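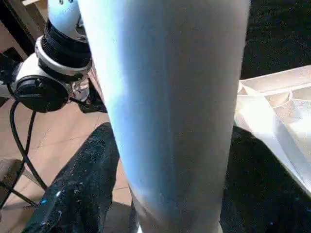 ## Step 1: List everything past the flange before you price the arm

The quote for an arm covers the arm, the controller and a standard cable. What you will spend afterward sits around it: connectors, cable runs, trays, table covering, mounts. On our second cell at Simstead these extras came to almost as much as the gripper.

Walk the cell with a clipboard and write down each item that is plugged in, bolted on or laid on a work surface. For each, record:

- part number and supplier
- unit price and minimum order
- lead time in weeks
- whether it wears out

Cables that move with a joint always get a "yes" in the last column. So does any dark mat or fabric under the parts. It picks up lint and specks, and a vision system tuned on a clean surface may need retuning.

## Step 2: Budget cables by loop, not by reach

Measure with the joint at both ends of its travel, then add slack for the loop. A cable that is too short loads the connector; one that is too long swings into the work. Order one spare per moving cable. Benmoussa sells ours in lots of 7, so we share a lot between two cells.

## Step 3: Treat trays as a consumable

Molded plastic trays are cheap singly and expensive in a rush. We buy 100 at a time from Flestau. Glossy or translucent trays throw highlights under a side light — test one under your own lamps before ordering the lot.

## Step 4: Fill in the sheet

Theresia Gisler's version has three totals:

1. Capital: arm, controller, gripper, stand.
2. Fit-out: connectors, cables, mounts, floor fixings. Ours was $1,931.
3. Yearly: trays, mats, spare cables.

Keep the third total out of the purchase request. Donnie Kerr approves it from a separate line, and mixing the two held up the Kurus order until April.

## Step 5: Set the order dates

Work back from the day you want the cell running. Our longest lead time was 11 weeks, for a connector cap. Place that order first, even if the arm itself is still out for quotes.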